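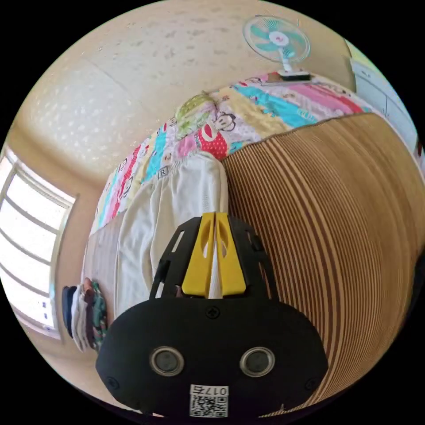 Hand-held gripper with yellow finger pads holding a fold of white cloth over a patchwork quilt.

Stendance equipment planning notes

README for the planning folder. Maintained by Danish Dogar, Punamgate.

What's in here

Stendance collects cloth-handling recordings in ordinary bedrooms, using hand-held grippers. This folder holds the kit list, the budget sheet and our notes on what to buy next. We've learned a lot in one season and I'm really pleased with how far a small budget has gone!

Files

kit.csv: one line per item, with price, supplier and date of purchase
budget.csv: planned and actual spend, by month
spares.txt: finger pads, screws, cables, cards
homes.txt: what each home needs before a session (lighting, table space, sockets)

Budget so far

Total for the first round was 2,000 pounds. The biggest single line was 520 for a second gripper, and it has earned its place many times over. Storage cards and a reader came to 227. The rest went on spares, travel and a laptop stand that everyone now fights over.

Planning for the next round

We have 21 homes booked from November. Two grippers can cover that if sessions are kept to mornings, but a third would let us run Punamgate and Ung at the same time, and I'd love to see that happen. Please put quotes in kit.csv with "quote" in the status column.

Buy finger pads in pairs, and more than you think. Thin cotton is kind to them, zips and buttons are not. Order the small screws with them to save on postage.

Daylight from a bedroom window is lovely and free, so lamps are low on the list. One clamp lamp per team will do for winter afternoons.

Labels: give every gripper its own number and write it in kit.csv on the day it arrives. Matching recordings to kit afterwards is slow work.

Notes on the sheets

Prices include VAT. Commas inside item names are wrapped in quotes. Dates of purchase are month only. The export script is called Unix (old nickname, it runs fine on Windows too) and writes both sheets at once.

Known gaps

Delivery costs are missing for the first two orders. Travel to Ung is an estimate until the receipts are in.

Corrections and better prices are very welcome, send them to Danish.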